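Workshop tips: fitting a driver-assist kit at home

Every November, when the evenings draw in and the garage is the only warm place left, I take on one job I've been putting off. Last year it was the sash windows. This time it was the Gevora lane-keeping kit, which my neighbour Malsha Weerasinghe had been praising over the fence all summer (she drives a lot further than I do, bless her).

The kit comes with a camera, a small control box, a loom and a steering unit that tucks in under the column. Lay the whole lot out on an old towel before you begin, and leave the box by the kettle so you don't lose the spare clips as I did. Clean the glass with plain vinegar and water, then dry it with newspaper, and give it 30 minutes before you stick the mount down. Press hard for 60 seconds. I used the kitchen timer.

Run the cable along the top of the windscreen and down the pillar, easing the trim away with a wooden spoon handle wrapped in tape. It's kinder than a screwdriver! The loom is held by 4 clips, and they go in much more sweetly if you warm them in your hand first.

For the setting-up drive you want a quiet road with dashes down the middle and a proper kerb on each side, and if there's a bend at the end of it, so much the better. Go on a bright day but mind the trees, as their shadows can lie right across a lane.
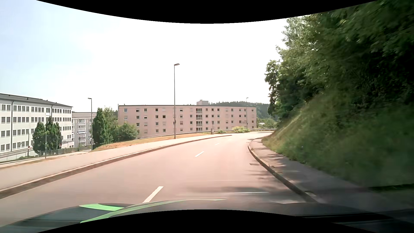 Can I move the kit to another car later on?
The camera and control box will move across happily, but you'll need a fresh sticky mount and the right loom for the new car, and the setting-up drive has to be done again from the start.

Keep both hands on the wheel the whole time, kit or no kit. It nudges, and you can overrule it with very little effort, though the first nudge did make me yelp. I'd keep to 20 miles an hour until you've got used to the feel of it.

My one grumble is the booklet, printed so small that I ended up reading it with the magnifier from my sewing box.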